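Ticket 3414: Flerkasby career save, board confidence stuck at 3
Opened by: Paiva
Status: waiting on user
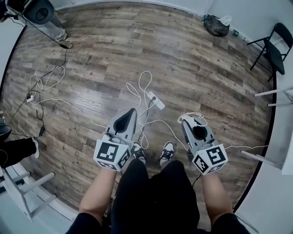 Season nine, top of the league by 11 points, and the board still thinks I'm a disgrace. Confidence hasn't moved since May. I've sold a reserve keeper to Hukico for 2650 coins – no gratitude.

Nivaldo Dantas, support: Please turn off the Ellex kit pack and play one match.

Paiva: Done. Won 4–0. Still a disgrace, now in plain shirts.

Nivaldo Dantas, support: Thanks. Known fault in build 245. Please upload the save and don't resign yet.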